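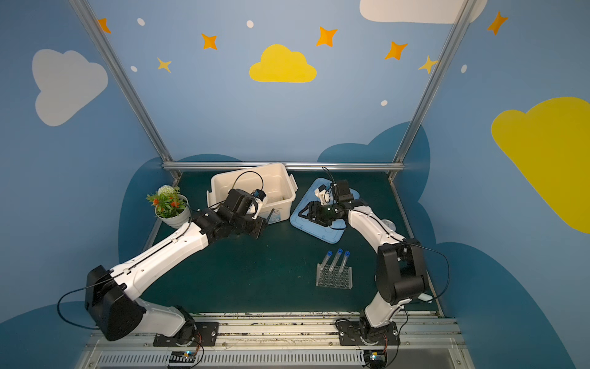 Attachment 1: white storage bin on the green table

Ticket subject: Labels print lower and lower on the roll
Product: Wumance stock program, Skovberg label printer
Opened by: Fadime Öztürkmen
Status: Solved

Hello support team,

We use Wumance to print the stickers for our storage boxes. Until last week every sticker was correct. Now the first label comes out well, but the next one starts a little lower, and after 20 labels the barcode is printed across the gap between two stickers. The program shows no error. The printer also shows no error, only the green light.

I have tried these steps already:
Turned the printer off and on again. No change.
Cleaned the sensor with a dry cloth. No change.
Put in a new roll from the same carton of 3000. No change.
Connected the printer to the laptop of Volkan Yalçınkaya. On his laptop the labels are correct, with the same roll and the same cable.

So I think the printer is healthy and the problem is in my computer – but I do not know where to look. The resolution is set to 300 dpi on both computers. My program was updated in December 2018, and his was not. We have 1000 items which must get a new label before the end of February, and I would like to avoid doing them by hand.

Attachment 2: storage box with label on the front 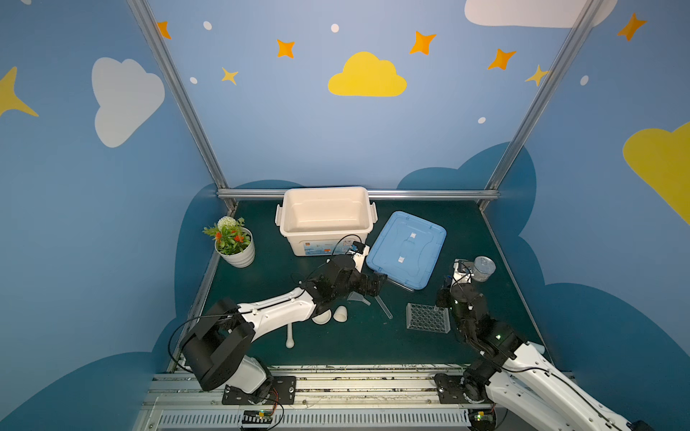 Nermin Ağca replied:
Please open Print Setup and look at the field "Media type". The update can change it from "Labels with gaps" to "Continuous", and then the printer does not search for the gap anymore. Set it back, save, and run the calibration once with the cover closed. Two or three empty labels will come out, this is normal.

Fadime Öztürkmen wrote:
Thank you for the quick answer. The field was on "Continuous", as you said. I changed it and made the calibration, and then printed 20 labels. All are straight. After I closed the program and opened it again, the setting was still correct. One small question remains: will the next update change it again? If yes, please write to me where I can save a copy of my settings.

Nermin Ağca replied:
Use File, then Export Profile. Keep the file outside the program folder. I close the ticket now.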